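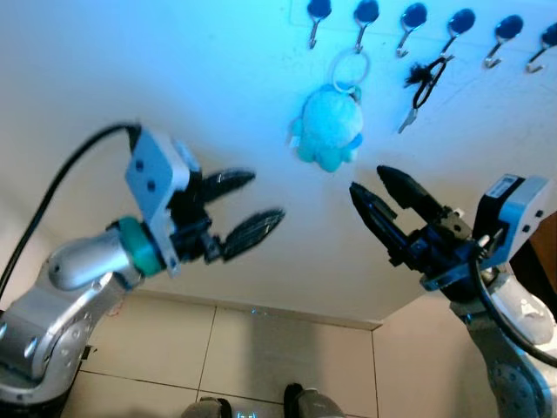 Razia Farooqui lost her keys for most of an afternoon last December. They were in the pocket of a coat she had already put in the donation bag. "I had to take everything out again on the porch," she says. "I decided that was the last time."

She lives in Notthorpe with her brother-in-law, Khang Quan, who moved in to be closer to work. They share a car, a garden shed and a mailbox, and all of those have keys. For years the keys lived in a bowl by the phone. The bowl also held batteries, receipts and a tape measure.

"A bowl is a place where things go under other things," Farooqui says. "You put your keys in it and then somebody puts the mail on top."

She wanted hooks, and she wanted them in a row on a pale background so that a dark key would show. Quan wanted something with a shelf. They looked at a wooden one from Workine that had a shelf and a mirror, and she said no to the mirror.

"It would have been fine," Quan says. "She didn't want to dust it."

They ended up with a plain rack, a light strip with round dark mounts and a thin metal hook under each one. 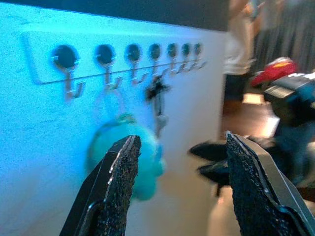 The spacing was what sold her. She had tried stick-on hooks before, put up by eye, and two of them were so close together that the key rings knocked against each other and slid off. With a rack the distance is already decided. She says she still measured it in the store, holding her hand between two hooks with a set of keys hanging from her fingers.

I asked whether there was a system for who uses which hook. There is, and it took some arguing. Farooqui has the second hook. Quan has the fourth. The third is supposed to stay empty.

"That was my rule," she says. "If you leave one open, you can get your hand in without pulling down the other person's stuff."

Quan thinks the rule is unnecessary but follows it. The hooks past his are for guests and for whatever comes up, such as the neighbor's spare key when the neighbor is away. Most days nothing is on them. The first hook was meant for a dog leash, and they don't have a dog yet.

The two of them also disagree about what should be attached to a key. Farooqui believes in something large and soft. Hers is a small blue plush toy on a ring, bought at a craft fair in Istoten. She can find it in the bottom of a bag without looking, and she can see it from across the room.

"I used to have a metal tag," she says. "It felt like every other metal thing in my purse."

Quan goes for black. His has a cord with a tassel on it, and he likes that he can put a finger through the cord and carry it that way while his hands are full.
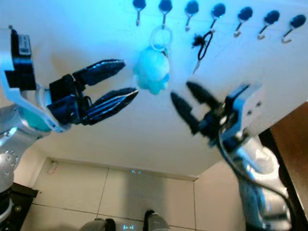

"Hers doesn't fit in a pocket," he says. "Mine does."

"His disappears on a car seat," she says.

They have both been right at different times. Quan spent part of the spring looking for the black cord on a black floor mat. Farooqui has had to leave the plush at home when she wears her good jacket, and then she carries a bare key and worries about it.

I asked about hook shape. She has opinions here too. A straight peg is no use for a big ring, she says, because the ring walks forward each time a door closes. She looks for a tip that curls up. A thin hook is better than a thick one, which won't go through a small loop. For a cord it matters less.

Hanging height came next. A short key on a short ring can go almost anywhere, but a toy on a loop needs room under it. Farooqui told Quan to leave clear wall below the rack, and he had planned to push a narrow cabinet up against that spot. The cabinet is now in the hall closet.

The plush gets a wash by hand every so often, in the sink with dish soap. She takes the keys off first.

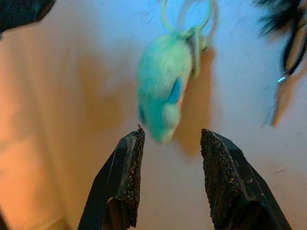
It is a mouse, she says, though visitors have guessed other animals. She hangs it up by the loop and lets it go whichever way it wants. For a while she tried to get it to face out into the room. It turned back every time, so she quit.

The loop is the part she watches. A cousin, who runs a small repair counter called Kazmi, told her that the loop on a soft keychain usually goes before the fabric does, and that she should look at the knot now and then. She does this when she washes it.

As for the bowl, it is still by the phone. It has the batteries in it, and the tape measure. Quan says he put his keys there once, the first week, and she moved them to the fourth hook before he had his shoes off.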